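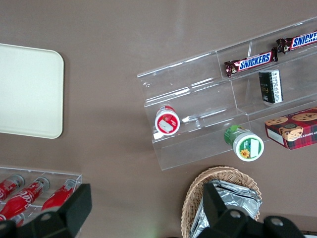

What does a small snack counter need before it opens? A flat table, shelves that show the goods clearly, and a plan for what goes where.

The woman who runs the counter at the Rarkance building in Stamdale has worked with that plan for six years. Before this she ran a kiosk at the Prullow bus station, which was bigger and, she says, harder to keep neat. I talked with her on 18 Jun 2025, mostly while she was getting ready for the noon crowd.

The building has 350 people in it on a full day. Most of them come down at least once. She knows a lot of them by what they buy.

"People decide fast," she said. "They're on a break, they have ten minutes, and they don't want to dig. If they can't see it, they figure I don't have it."

Clear shelves

She used to keep everything in cardboard display boxes, the kind the goods come in. They were free, but they got soft at the corners and hid whatever was in the back. Now she uses clear acrylic racks with steps, bought from Hosseinzadeh, a store supply place across town. The first one cost her $148 and the second $154.

"I thought that was a lot for plastic," she said. "But I can see what's gone from the other side of the room."

Chocolate goes on the top shelf of a stepped rack. She lays bars like Snickers flat so the name can be read from above, where people are standing when they look down at the table. Small boxes stand up on the lower shelves. She tried it the other way for a while and the bars slid.

Bottles get a rack with two steps and nothing else on it. The back row is higher, so the red caps and the Coca-Cola labels show over the front row. She sets the bottles a little off from each other between rows.

"I don't measure it. I just move them until I can see all of them."

Cleaning the racks is the part she likes least. Fingerprints show on every edge. She uses warm water, a drop of dish soap and a soft cloth, and she stays away from glass cleaner after one of the older shelves went cloudy.

Baskets for lunch food

Sandwiches don't go on the acrylic. They go in round wicker baskets, and she prefers the triangular ones to rolls.

"A triangle sits in a basket. You can lean it on the side. A roll goes wherever it wants."

Foil containers can go in a basket too. Foil dents as soon as anybody touches it, and she has given up worrying about that. "It's lunch. It can have a wrinkle in it."

Baked snacks are kept in their plastic wrap on a rectangular tray and set toward the back. They are light, and when they were up front people knocked them around reaching for the drinks. Boxes of cookies are the awkward item. A big box doesn't fit the steps well and tends to hang over the edge of the shelf. She puts up with it, as the tartan box sells better when people can see the picture of the cookies.
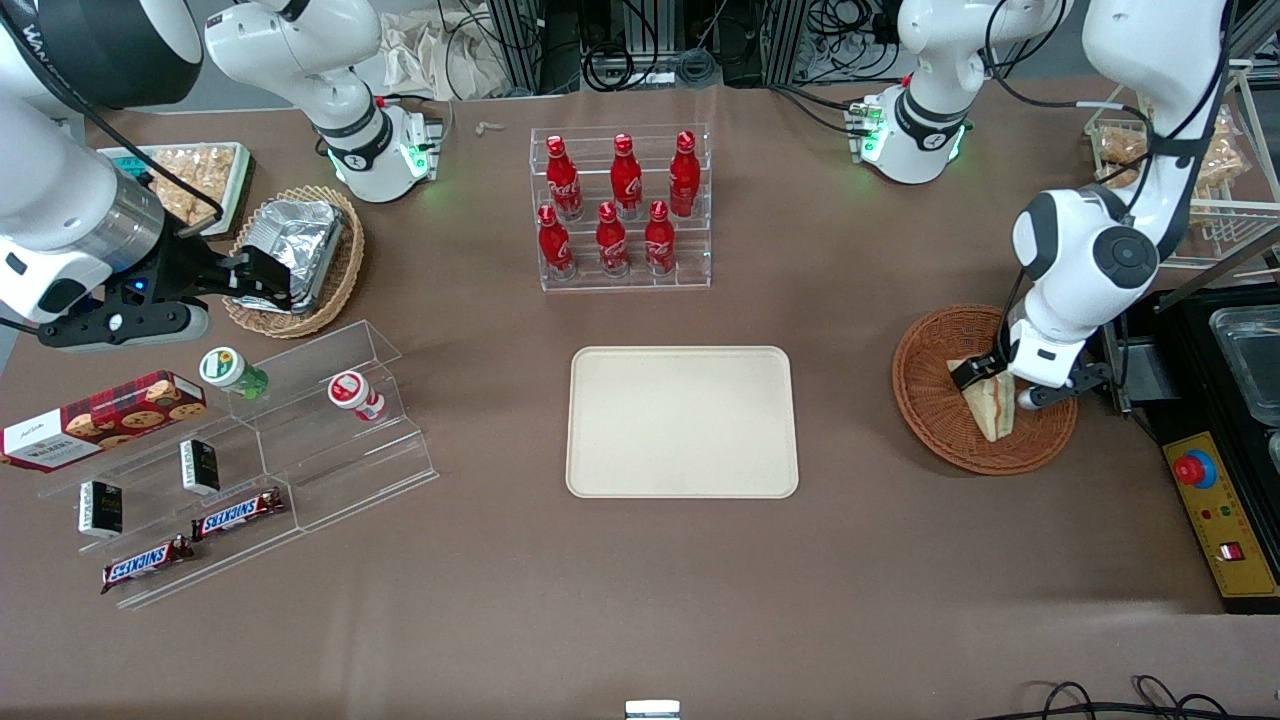 The tray in the middle

I asked why she keeps a plain beige tray on the table. She said it is for putting an order together. Somebody asks for a sandwich, a drink and a candy bar, and she wants one place to set them down.

"Otherwise you're holding three things and trying to take money," she said. "And then you put one of them down in the wrong spot and it's lost."

The raised rim keeps bottles from rolling off if they get tipped over. She has had trays without a rim and gave them away. The tray gets cleared after each order – she is strict about that – and wiped down when the sandwiches have been out.

Ordering and restocking

She places one big order a month and picks up lunch food fresh every morning. Last year she sold about 3,000 bottled drinks, more than she expected. January was slow. A lot of people were out, and the ones who came in bought tea and skipped the candy.

Restocking happens twice a day, once before opening and once after lunch. New bottles go in the back row and the older ones get moved forward. She does the same with the cookies. With chocolate she doesn't bother much, because it doesn't sit long enough to matter.

Does she ever change the layout? Not often. She moved the drinks to the other end of the table once and heard about it for two weeks.

"One man stood where the drinks used to be and just looked at the cookies," she said. "So I put it all back."

What she would like next is a deeper shelf for boxes, with a lip on the front. Hosseinzadeh has one in the catalog, but it is too wide for the table. She plans to ask if they can cut it down.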